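Home Storage & Organizing > Baskets, Bins & Boxes
Last updated: February

pantry baskets – tight weave or open weave??

vevungate_kate
OK so I'm finally redoing the pantry shelves and I've gone back and forth on this all week. I want long rectangular woven baskets, the synthetic rattan kind so I can rinse them out when the onions shed everywhere. My shelves are 52 cm deep (Norwegian apartment, sorry inch people) and I'd like two side by side on each one. Do I go tight weave or the open kind with the little gaps? The Budus ones are 149 kroner each and I'd need seven, so I don't want to get it wrong.

tarek_younis
Open weave for anything that grows in dirt. Potatoes and onions want air. I had mine in a solid bin and lost half a bag before I noticed the smell.

OdaS
Disagree with Tarek a bit! Open weave drops onion skin all over the shelf below, and then you're cleaning two shelves. I use tight weave for everything and just don't pile it high. Also garlic roots poke through the gaps and get stuck, it drives me nuts.

tarek_younis
That's what a sheet of paper in the bottom is for, Oda.

OdaS
And then where does your air come from, Tarek :)

mudroom_mel
Is the color going to bother you? I bought dark brown for the hallway and can never see what's at the bottom of it. Mittens go in and live there until spring. The lighter ones are so much easier to dig through.

vevungate_kate
Mel that is a really good point, my pantry has one sad bulb. Does anyone have the two kinds next to each other? The shop pictures are all stuffed with fake lemons and I can't see the weave.

OdaS
Yep, got both on the table now. 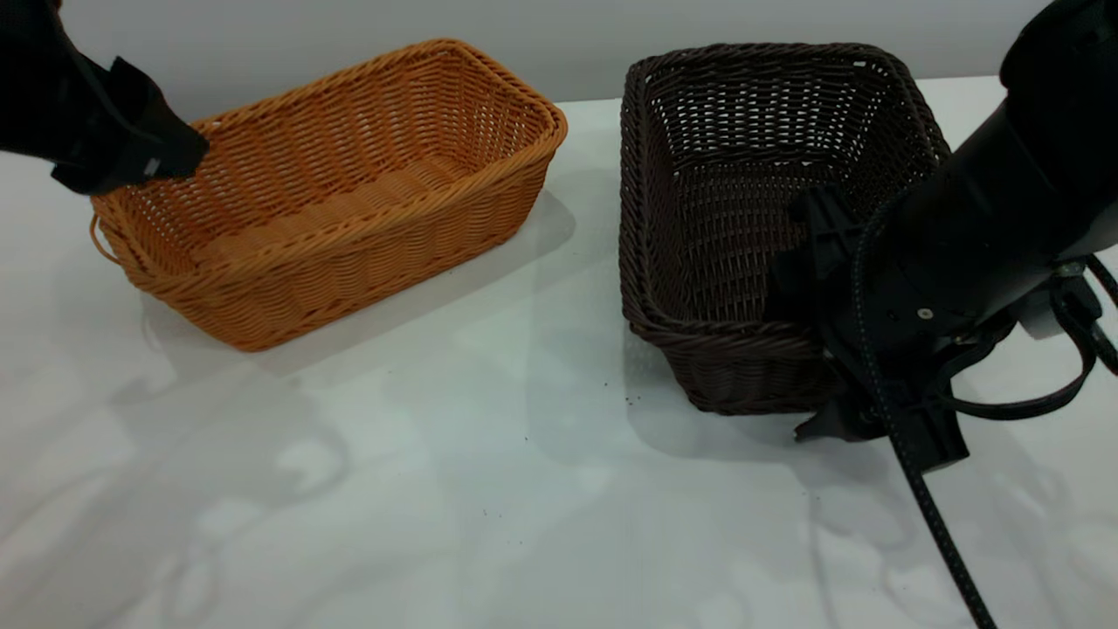 Orange-tan one on the left is the tight weave, dark brown on the right has the gaps. Both empty.

OdaS
Look at the back wall of the brown one and you'll see the light coming through. The tan one is the shallow type and has a little loop handle on the end, so I'd pick that for a high shelf.

mudroom_mel
Oh I like the tan! Braided rim on both too, good, mine has a raw edge and it snags sweaters.

tarek_younis
Brown one for potatoes. I'm not moving on this.

vevungate_kate
Thank you Oda!! I think I'll do tan up top for the packets and tea, and maybe two brown on the bottom for Tarek's potatoes. Has anyone ordered from Myklebust? They want 440 for a set but it doesn't say how many are in it.

mudroom_mel
Email them first – I did that for lids and they wrote back the same afternoon.

Tags: baskets, pantry, small spaces, woven storage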